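# Bowls, mugs and a lot of Wednesday coffee

I've been at Handbridge since June and I still get a silly grin every time I sit down to teach an arm something. This week was kitchen stuff! Bowls, mugs, racks, the things you touch before you're properly awake.

The way we work is simple enough. One of us steers the arm through a task from start to finish, the recording gets a label, we put everything back and we go again. Each run is one demonstration. Mercy Sang, who planned this batch, wants 42 good ones per layout before we move anything, and she is strict about what good means. If I drop something and pick it back up, she keeps the run and tags it as a recovery. If I drop something and swear and hit the stop button, that one goes in the bin.

My favorite part is still grabbing things by the rim. You have to get one finger inside and one outside, and the last half inch is all feel, except you don't have any feel, you have a wrist camera and a pair of controls. I spent a whole morning on it and came out weirdly good at it.
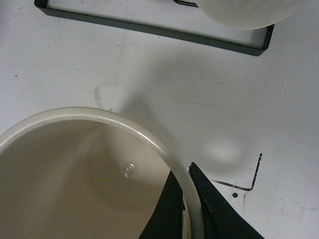
Why not just program the grasp once and replay it?

Because a replay only works when everything sits exactly where it sat before. We want a policy that can cope with a bowl two inches off from where it was, or turned, or swapped for a bigger one, and the only way we know to get there is to show it lots of slightly different versions of the same job.

That's why variety matters so much to us, and why I now have strong opinions on it. When I started I drove every run the same way: straight in, straight down, close. Very tidy! Victor Nyaga watched my first set and said it looked like I'd recorded one demonstration and photocopied it. So now I come in high on some runs and low on others, I pause, I correct myself on purpose. It felt like cheating at first. The next model trained on my runs was noticeably calmer when it missed – it backed off and tried again where the old one would just keep pushing.

The count for the project (we call it Plurkgate, don't ask me, it was on the whiteboard before I came) stands at 2,401 demonstrations. Of those, 671 are mine. I checked twice, then I told my mother, who asked if that was a lot. I think it is!

A few things I've picked up, mostly the slow way:

- Marker lines on the table save so much time. You can reset a layout in seconds and still nudge an object off its mark when you want some spread.
- Write the label right after the run. After ten of them I can't tell run six from run eight.
- Pale things on a pale table are hard on my eyes by late afternoon, so I do those first.
- Slow is fine, but stopping dead in midair for five seconds is bad. The model learns to stop dead in midair for five seconds.

The mug layouts are the ones I'd been looking forward to. There's so much more going on than with a single bowl: mugs hanging, mugs upside down, one standing upright, plus a milk carton for company. Handles are a whole subject by themselves. They stick out at every angle, they get in the way of each other, and a grip that's lovely for one mug is useless for the one beside it.
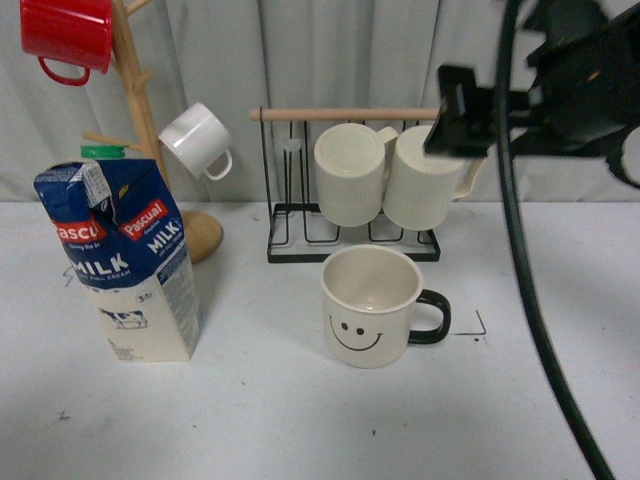 *Mug rack layout, with the gripper over on the right and the smiley mug up front.*

I'm very attached to the smiley mug. I've asked Mercy if it can stay in the set for the next round and she said she'd think about it, so I'm counting that as a yes.

Next up we're sharing the batch with the MacLeod office, where they have the same arm and completely different habits. I can't wait to see their runs mixed in with ours. Victor has a bet going that the model will pick up their approach angles over mine, and the loser has to relabel the old Drollach recordings, which have file names like "test_new_new". I've already started practicing my wide approaches, just in case.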